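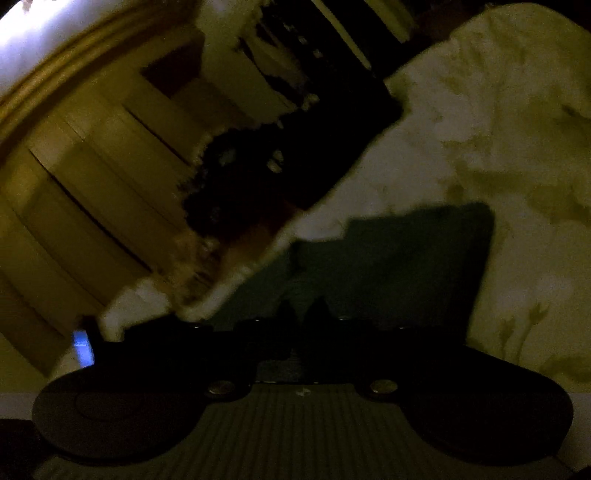
Slide 1: Green pillow on the patterned bedspread

Good morning. I'm Rhys Tapsell, and I look after rooms and linen at Hapeta. Aroha Grimshaw is taking the second half, on laundry costs, so I'll stick to the bed itself.

The talk is called Making a Bed in Low Light. Most of our guests come back to the room after dinner, and plenty of beds get redone in the evening with one lamp on. Staff learn the job in daylight and then do it in the dark.

Slide 1 is still up. Point to the pillow. Dark green, plain, no pattern. The bedspread is pale cream with a faint plant pattern in olive and gray-green. Even in poor light you can tell one from the other, and that saves time. When we had cream pillowcases on cream spreads at Valtero, people kept missing creases until the morning.

Order of work. Clear the bed first – phones, chargers, books, glasses. Put them on the nightstand, never on the floor. Then pull the sheet flat from the foot end, then the blanket, then the spread. Pillows go on last.

Pause here. Ask who does pillows first. There are usually a few.

Timing. We allow 5 minutes for a bed that only needs straightening. A full change takes longer and I won't put a number on it today. Hapeta has 183 beds, so small delays add up.

Next slide.
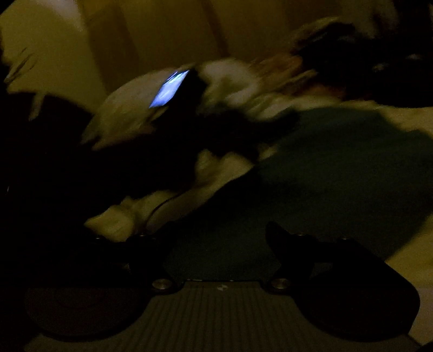 Should a phone be moved if it's lying on the bedding with the screen on?
Ask the guest first if they're in the room. If they aren't, move it to the nightstand screen up, and leave the cable plugged in.

Dark blankets. They hide stains and they show lint. We bought up to 500 lint sheets a month from Plidine before we changed dryers, and Aroha has the details. Shake the blanket out before it goes back on, holding it by the two top corners.

Cables get trapped under blankets more than anything else. Run a hand along the edge of the mattress before tucking in.

Hand out the Cliltis fabric cards now, one per table. Collect them before the break. Over to Aroha.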